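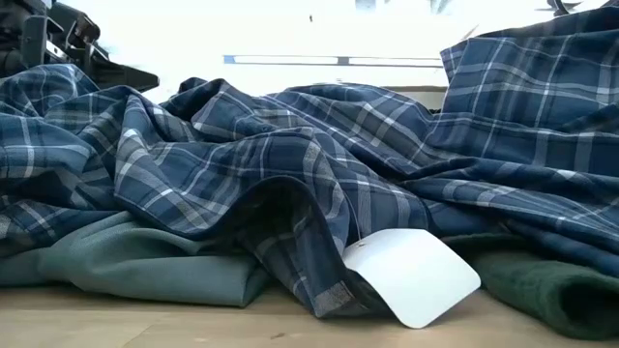
Start with one shirt on a bare table, a reader of the Tostura newsletter wrote in after the first write-up of this build, and leave the heap until the arm can manage that. The builder read the message twice and carried on with the heap.

"A single shirt laid flat is a different job," he says. "I don't have single shirts laid flat. I have a pile, and the thing has to take one off the top."

He asked to be left unnamed, as he doesn't want his day job mixed up with it. The arm is at Detumau, a shared workshop where he rents a bench two evenings a week. He calls the project Zarard. It has a black gripper with tapered fingers, and it has been trying to pick clothes out of heaps since October.

Plaid is what he uses most. "The squares tell me what the cloth is doing. When they go to diamonds, it's being pulled or it's over a fold. On plain cloth I have to guess from the shading, and so does the software."

The trouble is the dark gaps. Navy cloth in shadow comes out almost black, and the program used to treat the inside of a fold as an edge it could pinch. He now ignores anything under a set brightness, which has cost him some real edges. Hems are better, he says, as they are stiffer and stand up a little.

Tags are another matter. "A swing tag is white, it's stiff and it sits in front of everything. Left alone, the gripper goes for it every time. Then you're lifting a shirt by a bit of string."

He keeps a log of every attempt. It stood at 1,053 when we spoke, and he wants 3,000 before he changes the fingers again. The present pair is the 17th version. Most of the earlier ones were too blunt to get under a single layer and came up with two or three.

Green cloth goes in with the plaid so that he can tell at once if the arm has taken the wrong piece. Thick fuzzy fabric is easy to grip and hard to let go of. He has not solved that.

Asked about folding, he shakes his head. "Guerreiro sell a folding board. I'd use that. Picking up is the part I want to do."

The next job is rerouting the cables.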